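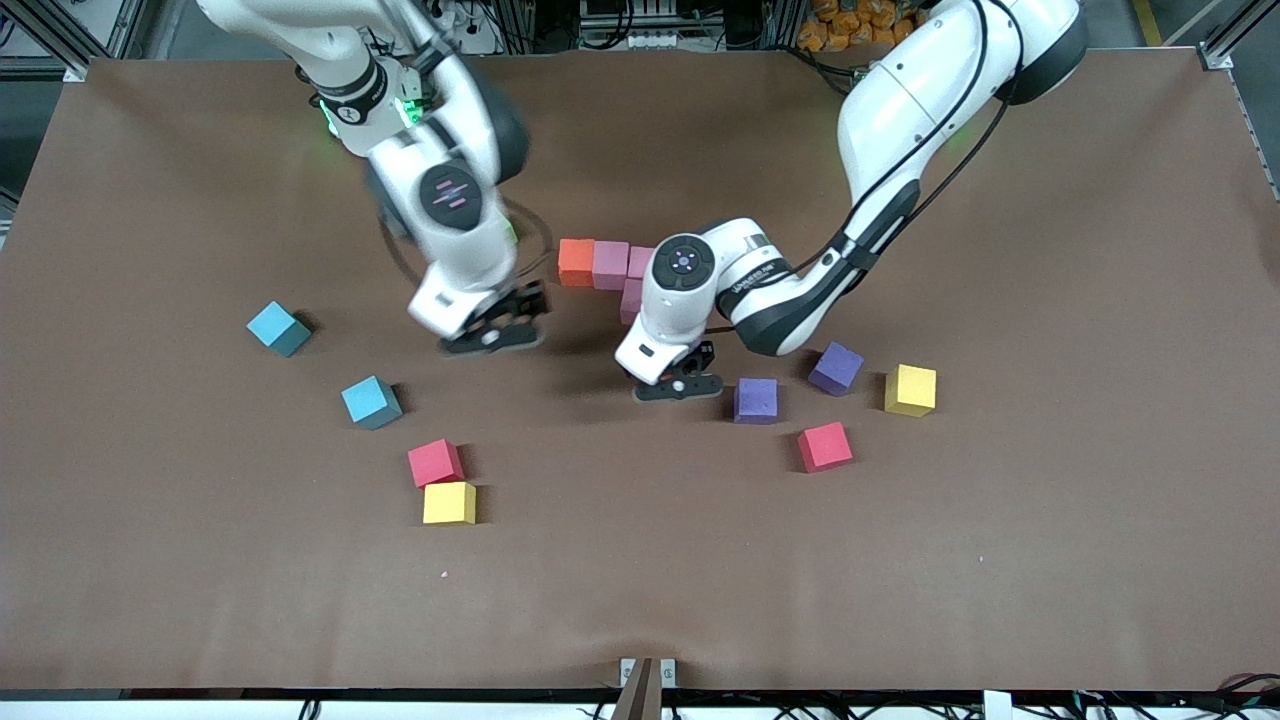

*Photo: Ustent staff, Norneck plant*

**The practice table.** Two arms over brown paper, with foam cubes in several colors spread out below them. Customer parts are kept off this table.

# At work in Norneck: the kitting room

Ustent puts together repair kits for commercial kitchen equipment. A kit is a bag or a small box with the gaskets, clips, springs and screws a service technician needs for one job. The Norneck plant has made them by hand since it opened, and most are still made by hand. In May, two arms were added to the room, running on a control system called Presik.

This page is part of the plant's work gallery. The other pages cover receiving, molding and the loading dock. The notes under this one were put together from talks with the people on both shifts. They asked that names be left out, and they are.

## Before the arms

There are 119 kit types on the active list. Each has a printed card that hangs at the front of the bench. The picker reads the card, pulls the parts from the bins, lays them out, checks them against the card and bags them. A good picker stops reading the card after a week on the same kit, and that is when mistakes come in. The usual one is a part left out. The next most common is the left-hand clip in place of the right-hand clip.

A full order is 200 kits. On the simple kits one person could finish an order in a shift and have time left to sweep. On the long ones it took two people, one picking and one checking, and they traded places after lunch.

The work is hard on the thumbs and the neck. Several people in the room wear a brace on one hand. The benches were raised a few years ago and that helped the neck some. It did nothing for the thumbs.

## What the arms do now

They lay out parts for 8 of the kit types, all of them simple. The parts in those kits are fairly large and don't tangle. Springs tangle, so any kit with a spring stays with the hand benches. Thin gaskets stay there too — they stick to each other and the grippers bring up two.

A person still loads the trays, takes away the finished layouts, checks them and seals the bags. The checking step was supposed to be shortened after the first month. The second shift asked to keep it as it was, and it was kept.

The arms are slower than a practiced picker on every one of those kits. They do keep going through lunch. The people who plan the orders like them for that reason, and they now give the arms the jobs with the loosest ship dates.

## The practice table and the cubes

New motions are tried with foam first. Foam doesn't mark, it doesn't roll off the way a bushing does, and if a gripper comes down on a piece too hard there is nothing to scrap. The brown paper is changed when it gets creased or dirty. Creases matter more than anyone expected, as a cube sitting on one is tilted and the pick comes in wrong.

Setting out the cubes is a real job with a line on the shift sheet. Whoever has it places them by hand, some close together and some off alone, turned at different angles. The pieces that sit close to each other are the useful ones. A gripper needs room on both sides to close, and parts in a tray never have much room.

One picker from the first shift is good at making layouts the arms have trouble with. She has kitted for years and knows how parts end up when a bin is tipped out. The engineers had been setting the cubes in rows before she took it over.

## What changed for people

No one was let go. The plant said so at the start and it has held so far. Two people retired this spring and only one of those jobs was posted, so the room is one person smaller than it was. People who work there bring this up before the visitor does.

The checking job grew. It used to be half of a day and for some people it is now the whole day. Opinions are split on it. It's easier on the hands and harder on the eyes, and it is a lot of standing in one spot. A stool was brought in. It's too low for the bench, and a taller one is on order from Dương, the supplier that furnished the break room.

Pay changed for the people who finished the Presik course. It took 8 hours, done in two halves, and covered starting up, stopping, clearing a dropped part and calling for help. Those who passed get a higher rate, but only on the shifts when they run the arms. On other days they go back to the bench rate. This was raised at the last shift meeting and there isn't an answer yet.

Talk in the room has changed too. Two people at a long bench could talk all day while they worked. The person running the arms stands apart from the benches and has to watch. A few don't mind the quiet. One man asked to go back to hand kitting after his second week and was moved back the same day.

## Things the pickers asked for

- A stop button on the loading side as well as the operator side. Installed.
- Trays with a lip on the near edge. Installed, and then cut down a little, because the first lip caught on sleeves.
- A way to tell the arms to skip a bad part without stopping the whole run. Still open.
- The kit cards to stay up, including the cards for the kits the arms now lay out. Agreed. When the arms are down, the order goes back to the hand benches, and people want the card in front of them.
- A rotation list posted a week ahead. Posted most weeks.

## A shift, as told by the second-shift operator

She comes in at 2:30 p.m. and reads the notes left by first shift. If a motion was changed during the day, she runs it on the practice table before anything else. Then she walks the cables and looks for anything rubbing.

Trays are loaded by 3:00. The first few layouts she checks twice. After that she goes at the normal pace until the break, which she takes with the arms running if the other trained person is in the room, and with the arms stopped if not.

Dropped parts are the main interruption. Most land on the table and she clears them with a plastic reacher. She logs each one with the kit type and where it fell. At the end of the night she writes up the notes for first shift, puts a fresh sheet of paper down if it needs one, and leaves the cubes in their bin for whoever has the job in the morning.

## Next

Three more simple kits are being tried for the arms this fall. The spring kits are staying where they are. Corrections to this page can be left in the folder by the kitting room door.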